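Liststead's Longest Space Opera Returns to the Big Screen, Intermission Included

The Loller in Liststead will spend one long August evening showing Juvau, the science fiction epic that emptied the same theater on its first run and has been gaining admirers ever since.
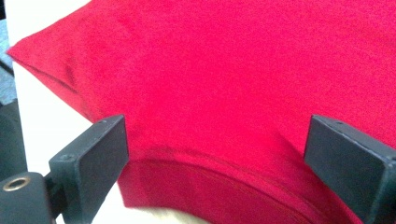

Josphat Rashidi thinks the original audience gave up too early. The first 40 minutes are a customs inspection, Rashidi concedes, but they are a very good customs inspection, and by the time the freighter is cleared to leave orbit "you know every one of those people and you're worried about their paperwork."

The new print runs 200 minutes. The version that played here the first time was shorter, after the distributor removed most of the second planet and, with it, any hint of why the crew was so upset about the third. Fans have argued over the missing reels for years, mostly in the pages of Gachanja, a newsletter that reached issue 141 this spring and has yet to settle on how the title is pronounced.

Seen whole, Juvau is a calmer and stranger picture than its reputation suggests. The aliens speak twice. The model work is lovely – the docking sequence in particular – and the score, played mostly on one organ, does a lot with very little. The romance remains a problem. Restoring 11 minutes of it was a brave decision.

The Loller has 585 seats, and the box office says 882 people asked to be told when tickets went on sale, a figure that would have startled the manager who pulled the film after four nights. A second showing is under discussion, though it would have to begin at 10 a.m.

Doors open at 6 p.m. and the lights go down at 6:30. The intermission falls right after the customs inspection, and the theater asks patrons to please come back.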